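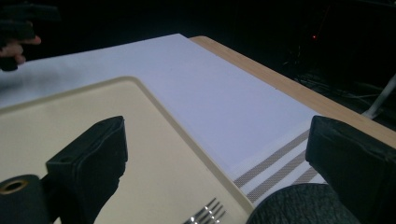
A cream-colored tray on the table, Burutent open day

I went to the Burutent open day again this August, my third in a row, and once again I came home with sore feet, a bag full of leaflets and far too many thoughts for one page. If you've never been, Burutent is a day of short talks with an open house wrapped around it (or the other way round, depending on who you ask), and it's all held in the old Mofokeng building down by the water. Talks upstairs, tables and demonstrations downstairs, coffee in between and never quite enough of it!

My alarm went off at 4:30 in the morning, which I'd complained about all week, but the drive over was lovely once the sun came up, and I had the highway almost to myself. I got a parking spot on the second try, for 18 dollars, and was in line by 8:30 with a cinnamon roll in one hand and my ticket in the other. They had 1000 tickets this year and every one of them went, so the line ran all the way back to the bus stop. It moved fast, though, and I ended up chatting with a retired couple who had come for the marketing talks because their daughter runs a flower shop and was too busy to come herself.

The morning upstairs

The opening talk was on why small businesses stop writing to their own customers, and I scribbled 4 pages of notes before I remembered to look up. The speaker had kept every newsletter her bakery ever mailed out, 83 of them, and she read us the first lines of the worst ones. People were wiping their eyes. Her point was that the dull ones still brought people through the door, so you may as well send the thing.

After that came a talk on city trees, which I loved, and one on pricing, which I'll admit I spent thinking about lunch. The sound at the back of the hall was muddy again. I said the same thing last year, and I really do hope someone moves the speakers, because the folks in the last few rows were leaning forward the whole time.

Lunch was from Fakirham, the food stall by the side door, and I'd go back for the lentil pie alone. I waited 40 minutes for it, mind you, and missed the start of the music. Next year I'm eating early.

Downstairs in the afternoon

I'd planned on half an hour with the tables and stayed for closer to two. Griruvo had the biggest space and a very patient bunch of people answering questions, including several of mine that I'm sure they'd already heard all day. I liked being able to wander at my own pace after sitting still all morning, and I got to talking with a teacher who wants to bring her whole class next time.
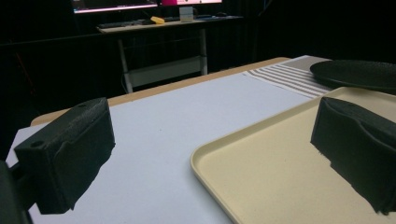 Getting home, and a few tips

The closing talk finished a little after 5, and I was back in my own kitchen by 9, tired and very happy. Bring a sweater for the upstairs hall, which is freezing even in summer. Bring a water bottle too, since the only fountain is on the ground floor. Tickets usually go up in the spring, and I'll post the link when I see it. If you were there and caught the music, please leave a comment and tell me what I missed!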